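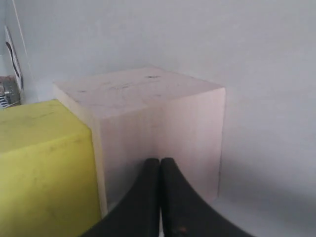

Kavdale launches block-stacking task kit for small robot arms

STETBRIDGE, 19th May – Kavdale has today put its Bonberg task kit on general sale. The kit is meant for colleges, research groups and small firms that want a simple, repeatable job to set a robot arm, and a way of recording how well the arm does it.

Each Bonberg kit holds 20 blocks in a range of sizes and surfaces, a storage tray and a printed book of 17 tasks. The first tasks ask for a single block to be picked up and put down again. Later ones ask the arm to sort by size, build towers and take them apart in order.

Stacking takes up most of the book. A small error in the placing of one block is carried up to the next, and a gripper that copes well with smooth wood may need a different grip on a rougher or softer surface. Users can make a task harder by changing the order of the blocks or the place where each one starts.
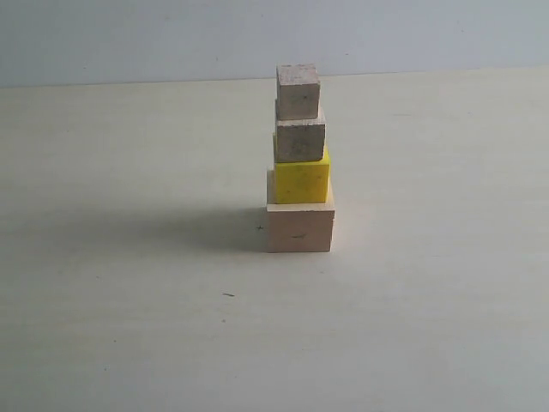

A tower of four blocks, with the largest at the base.

The kit works with any arm that has a two-finger gripper able to open wide enough for the largest block. It has no electronics and needs no special table, although Kavdale recommends a plain, pale surface with steady light from one side. Score sheets come on paper and as a spreadsheet, and may be copied freely within the buyer's own site.

Before release, the kit went through 1,000 timed runs at Kavdale's workshop in Stetbridge. Two of the original tasks were dropped after these runs, which brought the book down from 19 to 17, and the wording of several others was made shorter.

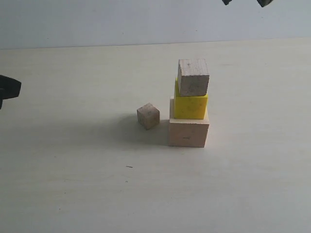
Page last updated: 19 May

Bonberg replaces the earlier Polat set, which will stay on sale until the end of August or while stocks last. Polat owners can buy the new task book on its own. Spare blocks for both sets can be ordered singly – delivery is charged by weight.

Orders are open now through the Kavdale website. Colleges may ask for a loan kit for one term before buying, subject to stock.

Notes to editors

Kavdale makes teaching and test equipment for robotics and is based in Stetbridge. Review kits are available on request from the press office.

ENDS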